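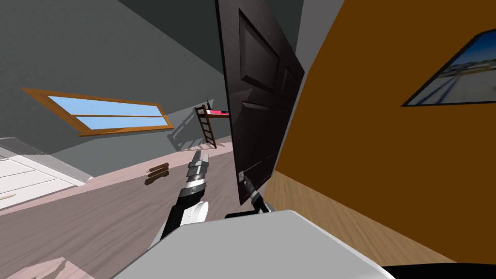 Session 2: Daylight and Head Height in Attic Rooms

Welcome back, everyone, and thank you for putting up with the cold room last week. Tonight we leave floor plans behind and move up under the roof, where I think a lot of the fun in home design is hiding (I grew up sleeping under a slope, so I'm hardly neutral!).

Please bring the floor plan you started for the Ankrah house. We'll be drawing right on top of it.

Start with the section

When a ceiling slopes, a floor plan tells you only half of what you need. You can have a generous floor and still bump your head getting out of bed. So before you place a single piece of furniture, draw a section, a cut straight through the house from ridge to eaves, and mark where a grown person can stand up comfortably. On the Ankrah house the roof pitch is 43 degrees, and you'll find the standing zone is narrower than it looked on paper.

Low things go toward the low side: dressers, desks, bookcases, the head of a bed if you're careful. Tall things and walking routes want the high side. A loft bed needs a long talk with your section drawing before you commit to it, and so does any door, which has to clear the slope through its whole swing and not only when it's shut.

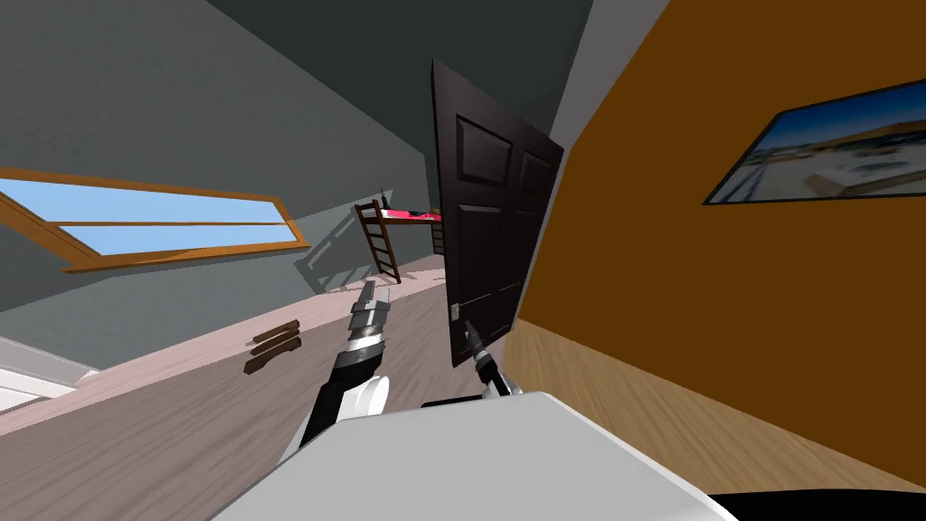
Now, light. A window set in the slope looks up at the sky, and it brings in a good deal more daylight than a window of the same size in an upright wall. The price is summer heat, so think about shades early. Sill height matters too - set it low and you can see out while sitting down, set it high and you get light on the far wall but not much view.

Colors are a matter of taste, but do notice how a pale slope passes the daylight along, while a dark one seems to come down closer to you. Some people find that cozy. I go back and forth on it myself.

For next time

Draw 2 sections through the Ankrah attic, one across the stairs and one across the bedroom. Read chapter 18 in the course reader, and skim the part on dormers if you have the energy. Questions can go to me, Arben Vlachou, before or after class - I'm usually there early with coffee.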